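Getting Candle Wax Out of Just About Everything

Every November I pull the candles out of the hall closet, and every November I manage to get wax on something. Last year it was the good tablecloth. The year before that it was the rug, a library book and one of my husband's boots (don't ask, there was a power cut). So I've had a lot of practice, and since a couple of you wrote in after the post on cleaning brass, I'm putting all my wax notes in one place.

First thing, and I know it's hard: leave it alone. Wiping at warm wax pushes it further into whatever it landed on, and then you have a big thin smear where you used to have one fat blob. Go make a cup of tea. Come back when it's gone dull and hard.

Tablecloths and napkins

If the cloth is small enough, fold it up and put it in the freezer for an hour. The wax goes brittle and most of it will snap right off when you bend the fabric. I pick at the rest with the edge of an old store loyalty card. A butter knife works too, but I put a hole in a linen napkin that way and I'm still sore about it.

What's left is the greasy shadow, and that's an ironing job. Plain brown paper bag under the cloth, another piece on top, iron on low with the steam turned OFF. Press, lift, move to a clean bit of paper, press again. You'll see the paper go dark where it's drinking up the wax. Check the bag for printing first! I ironed half a grocery store logo onto a white runner once and it never came out.

Colored candles usually leave some dye behind. Dab it with rubbing alcohol on a cotton ball, working from the outside in, and test a corner before you start. Then wash as usual, and don't put it in the dryer until you're sure the mark has gone. Hang it up and look at it in daylight.

Wooden tables

My friend Joelle Sfeir swears by a hair dryer for this and I used to do it her way, but I've gone off it. On an old waxed finish it can lift the polish along with the candle, and you get a pale patch. These days I put ice cubes in a sandwich bag, set it on the blob for a minute or two, and slide the plastic card under. Keep a towel handy, the bag always sweats.

Any haze that's left will buff out with a soft cloth and a tiny bit of furniture polish. Go with the grain and be patient with it. 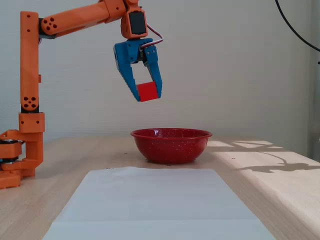

Bare, unfinished wood is a different animal. The wax soaks in and no amount of ice will fetch it back out. The brown paper and warm iron trick gets you most of the way, and fine sandpaper does the rest if you can stand the sight of it. I've got a cutting board with a permanent dark spot from a birthday candle and I've decided I like it.

Glass jars and votive holders

I save nearly all of mine. They're good for buttons, toothpicks, paper clips, and those little screws that come with furniture and never get used. Put the jar in the freezer overnight and the leftover wax shrinks away from the sides, so you can pop it out with a spoon handle. Let the glass come back to room temperature before you wash it in hot water. I've cracked two by being in a hurry.

Please don't pour melted wax down the sink. It sets in the pipe, and you'll be paying somebody to come and get it out. Our plumber, Mr. Gachanja, charged me 287 dollars for that lesson, and he was very nice about it, which somehow made it worse. Wipe the jar out with a paper towel and put it in the trash.

Carpets and rugs

Ice first, same as the table, then break up the wax and vacuum up the crumbs. After that it's the paper and the iron again, but keep the iron moving and on its very lowest setting. A lot of carpet is synthetic and it will melt faster than you'd think. If you're nervous, use a damp white dish towel in place of the paper. It's slower but much kinder.

Walls

Blowing out a candle too hard is how you end up with this one. Let it harden, ease off what you can with the card, then hold a folded paper towel over the spot and warm it gently with the hair dryer (yes Joelle, I do still own one). Flat paint marks easily, so go lightly. Gloss paint you can wash with a drop of dish soap.

Brass and silver candlesticks

Hot tap water in a basin, let them stand a few minutes, and rub off the softened wax with a cloth. Pour that water out in the yard once it's cooled and you've skimmed the bits off the top. Don't soak anything with a felt bottom or a weighted base. My grandmother's pair are weighted, so those get the hair dryer and a lot of paper towel.

I still haven't found a good way to get wax out of suede. The boot went in the garage and he wears it for mowing. If you've got something that works, leave it in the comments and I'll try it on the other toe.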